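Reading time: 2 min

Kaimal, the film catalog run by Muvside, moved to a new playback backend on 13 August 2021. Notes from the first night follow.

Catalog size is 1,115 titles, up from the February count. Most additions are older features licensed through Rirkow. 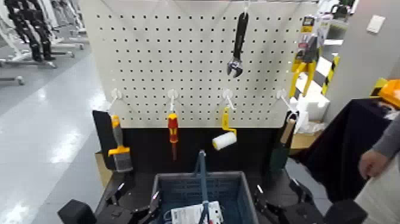 Stream limit is two per account. A third device gets an error code and no explanation - the help page doesn't list it.

Subtitles: six languages on new titles, two on most of the back catalog. Offset on the older files is still wrong after a seek.

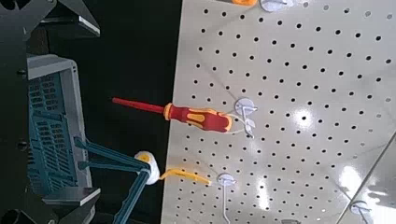 Rentals start the 48-hour clock at first play, same as before. Pausing doesn't stop it.

No word on the Skillberg documentaries. They're in search but the play button is gray.

Recent
Kaimal app: audio track bug
Rirkow shorts, region list
Muvside pricing table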